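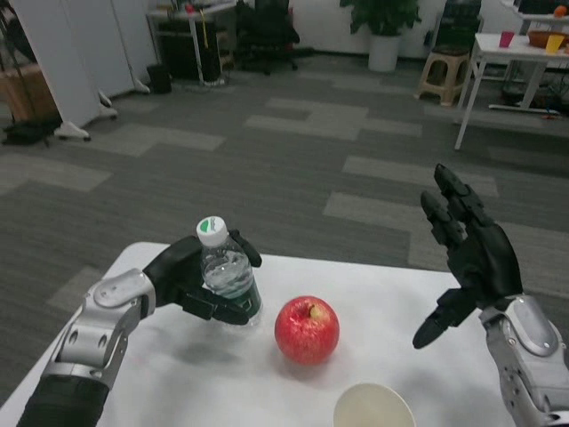
Huguette Lachance wrote in to ask why a robot hand that can hold a full bottle still crushes a paper cup, and whether the people working on it had learned anything a person could use in a kitchen. They have, a little. The tips on this page come out of the grip trials run on the Tunel hands, written up in May by the Hiebert group, and from trying the same things at my own counter.

What the trials compared

The question was simple. Should a robot hand decide how hard to squeeze before it touches a thing, or after? In the first method the hand looks, guesses the weight and closes to a set force. In the second, called Trekix in the write-up, it closes lightly, starts to lift, feels for slip at the fingertips and adds force only if the object moves.

They ran 1000 lifts with each method, using bottles, fruit and paper cups. With the set force, 436 lifts ended in a drop, a dent or a spill. With Trekix the count was over 200, and most of those were paper cups. Bottles hardly mattered either way. The apples came out much better with the light start, and the bruising check was done by leaving them on a shelf overnight and cutting them open.

The gain cost time. A Trekix lift was slower, and the arm paused visibly just off the table. The authors say so plainly and don't claim it is ready for a dish line.

Tips that carry over

Thin plastic water bottles: hold them low, near the bottom half, when you unscrew the cap. The trial hands gripped there and spilled less than when they gripped the upper part. If you squeeze near the top of a full bottle the water comes up and over as soon as the cap is off.

Paper cups: fill them after you set them down. The hands did worst with cups picked up by the middle of the wall. Up under the rim the cup is stiffer, and that is where to hold it when it's full. A second cup slipped over the first helps too.

Apples and pears: pick them up with spread fingers and not with the tips. Fingertip bruises don't show for hours. If you're packing lunches the night before, this makes a difference you can see by noon.

Wet glassware: lift it a finger's width, stop, then carry. It's the Trekix pause, and it works for people. If the glass is going to slide, it slides while it is still over the counter. I broke two tumblers last winter and none after I started doing it, though I may just be paying attention.

Spacing: leave a hand's width between things you will pick up one after another. When objects stood closer than 9 centimeters apart, the trial hands knocked the neighbor over far more often. My spice shelf was much tighter than that. I took out the jars I never use and stopped tipping the paprika.

Use the other hand: one hand steadies, the other works. The two-armed runs had fewer spills on the bottles.

Things I tried that didn't help

Rubber fingertips, the kind sold for sorting paper. They grip well, and you squeeze harder without knowing it. I flattened a paper cup with them on. The report mentions something similar with a softer finger pad from Gustanard, which held better but hid small slips from the sensor. They went back to the original pads after nine sessions.

A damp cloth under the cup. Fine for a mixing bowl. A paper cup stuck to it and tore a little at the base when I lifted it.

One more from Huguette, who read a draft: for eggs, cup the whole hand under and don't pinch at all. Eggs weren't part of the trials, so that one is hers.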